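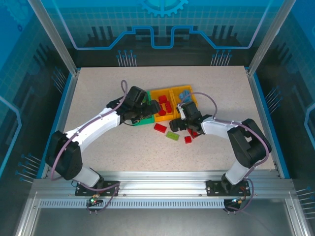
Progress report, April
Project: Evening reading classes for adults, Frade
To: Waraporn Chaimongkol, Saltel
From: Benvinda Torres

Dear Waraporn,

I send you the report of the second period of the grant.

We have now 60 learners on the list, in four groups. In the last report we had 50. Most of the new ones came from the Jurnimis side of the river, where Abílio Prata put our notice in the health center and spoke with families after the market.

Attendance is good on Monday and weaker at the end of the week. Carolina Coelho asked the learners about it, and many work late shifts in the packing season. We moved the last group to 8 p.m. and will look at the numbers again in May.

The first reading check was done with 18 learners of the beginner group. Eleven passed it. The other seven can read short words but they stop at long ones, so Carolina prepared easier texts about bills, bus times and medicine labels.

Money: we spent less than planned on printing and more on bus tickets. I ask your permission to move 100 euros from the first line to the second. Duarte Caldeira has all the receipts and will send copies this week.

One problem is still open. The second set of workbooks, ordered in February, did not arrive. Until then two learners share one book.

The next report will come at the end of June.

With best regards,
Benvinda Torres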